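Date: 23 September 2020
Subject: Re: [teleop-data] How messy do you let it get?
List: Desteo teleop-data

Hi all,

Sorry for the slow answer, I've had this open in a tab since the weekend and kept meaning to write something proper. I'm at the Drovenham site, for those I haven't met on the list yet, and I've been running the tabletop sessions there since we split off from the Gellton group.

> We are putting together our first tabletop set at Górecki and have a
> question for people who have done this longer. Our operators clear
> and wipe the table after every take, so each example starts from the
> same clean cloth. It is slow, and somebody here pointed out that no
> real kitchen looks like that. Do you reset fully every time? And do
> you keep the takes where something gets spilled, or throw them out?
> We have 32 takes so far and would rather change course now than at
> the end of the month.

First of all, 32 takes is a very good moment to be asking. We asked at a much later point and paid for it with a lot of relabeling, so you are already ahead of us.

On the resets, we used to do just what you describe. Everything off, wipe down, everything back on its mark. The trouble was that the policy learned our marks. Move the bowl over by the width of a hand and it would go reaching for the old spot, quite confidently, and close on nothing. So now we do a full reset only at the start of a block, and a block is about 100 takes. Inside the block the operator leaves things wherever they ended up, unless something has rolled out of reach or is about to go over the edge. I'd suggest writing down what "out of reach" means for your arms before you start, as our two shifts had different ideas about it and you could see it in the data.

As for spills, keep them! Please keep them. We threw ours out for the first couple of months and I still wince when I think about it. A spill take is often the only place where the system gets to see a smear on a tray or a dirty bowl, and it has to cope with those sooner or later. What we do is give the take a flag in the notes column, plus one short line in plain words saying where the mess is. If the goal of the task was still reached, it counts as a success with a spill. If it wasn't, it goes in as a failure, and those are useful too, just not for the same training run. We keep them in a separate folder so that nobody mixes them in by accident (this has happened, and it was me).

The one case where we do stop and clean is when the stuff gets on the fingers. That can spoil the grip for every take afterward, and you end up with a long stretch of examples in which the operator is fighting the hand and nothing else. Keep a damp cloth by the chair and a dry one next to it.

About what goes on the table - we mix things that have no business being together. Packaged food, toys, dishes, whatever is a reasonable size to pick up. The extra items aren't part of the task, and the operator is told to leave them alone. They are there so that the system doesn't decide that anything brightly colored must be the thing it wants. Our early sets had only the target and the dish on the cloth, and the first time we put a toy down beside them the whole thing fell apart. I would bring in a couple of new items with each block and retire a couple, and keep a plain list of what was out when.

One thing I don't have a good answer for is the cloth. We like the grid because it makes it easy to see afterward where things were put down, but I do worry that we are teaching it to expect a grid. We plan to try a plain cloth for a block in November and see how much it hurts. If anyone on the list has already done that comparison I'd love to hear about it, even if the result was dull.

I'm happy to send over our notes template if it would help. It's only a spreadsheet with too many columns, and you'll want to delete half of them, but it might save you an afternoon. Just write to me off list. I've put one of our tables at the bottom, so you can see the sort of state we are comfortable leaving things in.

Good luck with the rest of the set, and do tell us how you get on.

Warm wishes from Drovenham
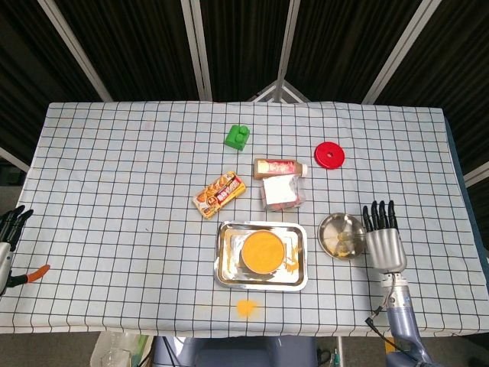 Tabletop set with tray, bowl and extra items. Spill on the tray and on the cloth in front of it.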